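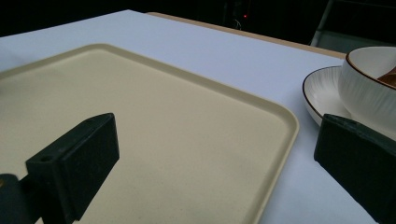
Gripper fingers open over the tray, with the bowl and saucer to the right.

Lemon 2 and the missing half-second

The Ratus team put out version 2 of Lemon in April, and the release notes promise that the days of fiddling with timestamps are over. I have spent a good part of the summer with it on the tray-and-bowl task, and I would like to register a doubt.

For anyone who has been spared it, Lemon is the tool we use between recording and training. It takes the view from each gripper and the view from the head, lines them up on one clock, throws out the demonstrations it thinks are bad and packs the rest for the policy to learn from. Version 1 did the lining up badly and said so in the log. Version 2 does it better and says nothing, and I am not sure I prefer that.

I ran it over 443 demonstrations. It rejected 39. The summary screen gives a confidence figure of 98 per cent in green type, with a tick beside it. What the figure is a percentage of, I couldn't find in the manual. Osvaldo Messina went through the source for me and reckons it is the share of frames that found a partner in the other streams within the allowed gap. Fine, but the allowed gap is a setting, and the default is generous. Open it wide enough and every frame finds a partner. You could pair a hand closing with a hand that has already closed and still get your tick.

So I went through the rejects by hand, which took most of a week. A good many were fair: dropped streams, a recording stopped early, one with two starts in it. But a whole clump had been thrown out for "low activity", and when I played them back they were the ones where the person waits with the jaws open before going for anything.
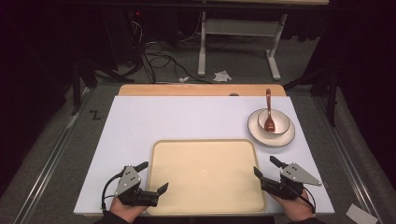
Waiting is part of the task. If the tray is bare and the jaws are apart, a policy needs to have seen that state and learned that it is allowed to sit in it. Cut all the pauses and you get the twitchy behaviour we complained about last year, where the arm sets off before the perception side has settled on where the rim is. We blamed the planner for that. I now wonder how much of it was our own tidying up.

The rim is the other sore point. Lemon 2 comes with a built-in segmenter which is meant to label the objects before training, and it does not care for pale things on pale things. A cream tray on a white surface gives it very little to hold on to except a thin shadow along the lip. On my set it drew the tray too large, then too small, then merged it with the board. The bowl it mostly got right, helped I suppose by the brown line at the mouth. The Wang segmenter we were already using is slower and has an ugly interface, but it found the tray far more often, and when it failed it returned an empty mask, so at least you could catch it with a script.

I put both points to the people at Prilport, who have been running Lemon 2 for longer than we have and are very keen on it. Their answer was that the numbers even out with enough data, and that past 2000 demonstrations you stop noticing. Perhaps you do. I would want to see the same policy trained with the filter on and with it off, on the same recordings, before I took that on trust, and so far I haven't been shown it.

For now I am keeping the new aligner with the gap turned right down, switching off the activity filter, and leaving the labels to Wang. If you are halfway through a collection, please don't change version until it is finished. Mixed sets are a misery to untangle, and the version number is not stored in the packed file. I have asked for it to be. The request is still marked "under review".

My settings file is in the shared tools folder, under the tray task. Osvaldo has a small script that lists what the filter removed and why, and will send it to you if you ask.

Search this newsletter Enter keywords Go

Contact the editors | Copyright, all rights reserved | Back to top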